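Chapter 7

Learning from Demonstration with Soft Objects

By the end of this chapter the reader should be able to set up a small two-arm demonstration study, choose a sensible unit of recording, split the recordings without leaking information between sets, and report a success rate that another group could check. Chapters 3 and 4 are assumed. The notation for joint positions and action chunks is carried over from section 4.2.

7.1 Why cloth

Rigid parts have a pose. Six numbers say where a block is, and a planner that knows those six numbers knows enough to pick it up. A towel has no such short description. Its shape depends on how it was last put down, and two towels with the same outline may have quite different folds underneath. Any state vector long enough to be faithful is too long to be estimated from cameras at control rate.

Two ways round this have been tried. The first keeps an explicit model of the cloth, usually a mesh, and fits it to the images. The second leaves the cloth unmodelled and learns a mapping from images and joint readings straight to joint commands, using recordings of a person driving the arms. This chapter is concerned with the second. The mesh approach is covered in Chapter 9, and the reader who wants a comparison should do the exercises there before forming a view.

The running case is the Stovdale towel study, planned and written up by Romana Murín. It is a modest piece of work, which makes it suitable for teaching: one table, two arms, one class of object, and a record of most of the decisions that were taken along the way.

7.2 The task

The arms are to take a small towel from an arbitrary crumpled state to a flat one, with all four corners exposed. The study calls this task Clado, and we keep the name. Folding is a separate task and is not scored.

Flattening is usually taught as a preliminary to folding, but it is the harder of the two. A fold starts from a known state and ends in a known state. Flattening starts from anything. It also calls for both arms at once, one to hold and one to draw the fabric out, and the role of each arm may change several times in a single episode.
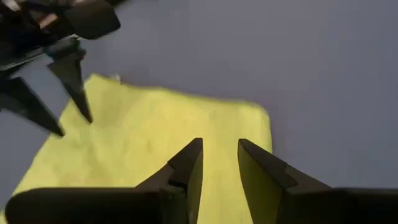
Figure 7.1. Wrist camera view during Clado, with the gripper of the opposite arm at upper left.

A wrist view such as Figure 7.1 gives fine detail of the fabric close to the fingertips and very little about the rest of the table. Its usefulness is greatest in the last few centimetres of an approach, when the policy must decide whether an edge lies between the fingers. It has two known faults. The fingers hide part of the cloth, and the other arm can enter the view at speed, so that its outline is blurred. Neither fault is removed in preprocessing. A policy trained on cleaned images will meet uncleaned ones when it is run.

7.3 Layout and viewpoint

The two arms are mounted on opposite sides of a black aluminium frame and reach inwards over a plain blue-grey surface. The plain surface is a deliberate choice. A patterned one would give the vision encoder easy landmarks, and the policy might learn to place the grippers by the pattern and ignore the cloth.

The overhead view supplies what the wrist view lacks: the outline of the towel, its place on the table, and the relation between the two arms. It also takes in much that has no bearing on the task. In the next view the floor tape, the mats and the yellow cable are all present, and an encoder trained end to end is free to attend to any of them. The study left the images uncropped for the first set of runs and cropped them to the frame for the second. Section 7.8 gives the effect of this change, which was smaller than expected -- though not nil.

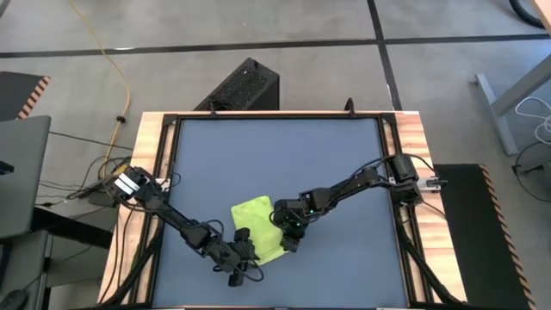
7.4 The unit of recording

An episode begins when both arms are at the rest pose and ends when the operator releases the pedal. Three rules were fixed before recording began.

1. The towel is dropped from the hand at the start of each episode and is not arranged afterwards.

2. A failed grasp is kept if the operator recovers from it within the same episode. Recoveries are the only place where the policy can learn what to do after a miss.

3. An episode is discarded only for a fault in the equipment. Untidy work by the operator is not a fault.

The third rule is the one most often broken in practice. Operators like to delete their worse attempts, and a data set trimmed in this way describes a narrower range of cloth states than the policy will meet. The planned total was 3,000 episodes. Recording stopped in January with 1,904 accepted, and the shortfall was reported as such.

Still images taken from an episode should be used with care. The next one has a gripper on either side of a crumpled towel, and an image of this kind is consistent with an approach, a retreat or a pause. The label has to come from the joint record. For this reason the policy is given a history of joint positions along with the current images, and it predicts a chunk of 64 actions at a time. Single-step prediction was tried and tended to stall wherever the demonstrations contained pauses.

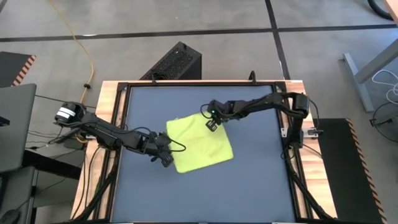 7.5 Splitting the data

Episodes recorded in one sitting share lighting, towel and operator. If they are divided at random, near-copies of the test episodes will appear in the training set and the validation loss will look better than it should. The split must therefore be made by sitting. In the Stovdale study, whole sittings were assigned to one side or the other before any model was trained, and 700 episodes were held back.

Note that validation loss, even when the split is sound, is a poor guide to success on the table. Small errors in action add up over an episode and carry the arms into states that no demonstration covers. The Mitsotakis-Vlachou criterion, introduced in section 7.6, scores the final state of the cloth directly and is used from there onwards. Recordings were stored in the Skorkport layout, whose fields are listed in Appendix C.

Exercise 7.1. Suppose that a single operator made every recording in the training set and a second operator made every recording held back. State which sources of variation the validation loss now measures, and which it cannot separate.

Exercise 7.2. Rule 2 keeps failed grasps that end in recovery. Write down a weighting scheme that lowers the influence of the failed portion while leaving the recovery at full weight. What must be labelled by hand?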